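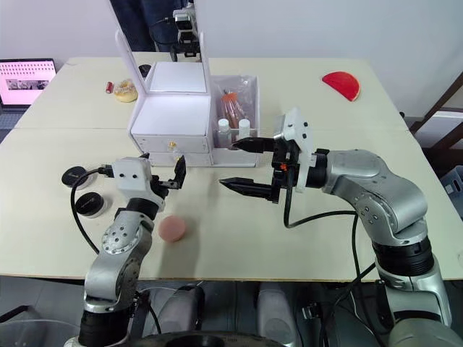

Ticket: left arm stops short at drawer knob
Opened by: Tibor Juhász
Assigned: Ferenc Kozma
Status: open, see bottom
Project: Mikamus (two-arm drawer task, student team)
Opened 3/13/18

Problem

Left gripper goes to the upper drawer of the white cabinet, fingers open, then halts before it gets to the gold knob. No error on screen. Arm holds position, have to cancel the run by hand. Right arm fine, waits where it should with fingers pointing left.

Task for anyone new on the ticket: left opens upper drawer, right takes one of the small white bottles from in front of the clear tray, bottle goes in drawer, left closes it. We never get past the first part.

What I tried

Restarted arm controller. Same.

Restarted everything incl. laptop. Same.

Speed was at 100 percent, dropped it way down. Stops in the same spot, just takes longer to get there.

Moved the pale pink puck out from under the left gripper in case the vision script thinks its an obstacle. Got a bit closer once, then back to the old behavior. Put it back so the table matches our saved layout.

Ran the left arm alone, right arm parked. Same stop.

Comment – Ferenc

Did you redo the table calibration after the panels were pushed together again? Seam has to be on the line in the layout file. If the cabinet is off even a little the script still uses the old knob position. Also check the cable loop on the left arm, it hangs over near the black pucks. If it pulls on the wrist you can get a soft stop with no message.

Comment – Tibor

Cable: unclipped and gave it more slack, ran it again. No change. Will leave it loose for now.

Calibration: not redone. Didn't know the panels moved. Who moved them?

Comment – Ferenc

Me, after the Polia demo. Wrote it on the whiteboard but I think it got wiped. Sorry.

Do it in this order:

Park both arms.
Clear pucks and the red half disc off the table, leave the cabinet.
Run table_cal, wait for the 6 points to go green.
Run knob_find with the drawer closed. Not half closed, it saves whatever it sees.
Put objects back, dry run with no grip.

Comment – Tibor

Done up to step 3. Five green, last one stays yellow. Far right corner. Tried it twice more, lights on and lights off. Skipped ahead to knob_find anyway just to see and the offset it gives is some 100 mm to the left, cant be right. Did not save.

Comment – Ferenc

Good, dont save that. Yellow at the far right is probably the old mask. We masked that corner when the Sterix crew had their stuff there and I dont remember taking it out. Look in the config for mask_right and comment it out, then run table_cal again from zero.

If knob_find is still way off after that, it may be picking up something that isn't the knob. Try it with the top frame on the cabinet covered with a dark cloth, and take the wrapped yellow thing off the table, its close to the cabinet.

Comment – Tibor

Found mask_right, its on. Commenting out now. Have to give up the room to the Queiroz group in a few min so full run is next session. Leaving cabinet and panels exactly where they are – PLEASE nobody push the table.

To do

table_cal without mask
knob_find, drawer fully closed, write offset here before saving
left arm only, low speed, upper drawer open and close
if ok, both arms with bottle
clip left cable back up, with the extra slack
put panel moves in this ticket from now on, not the whiteboard

Priority changed from normal to high (Ferenc)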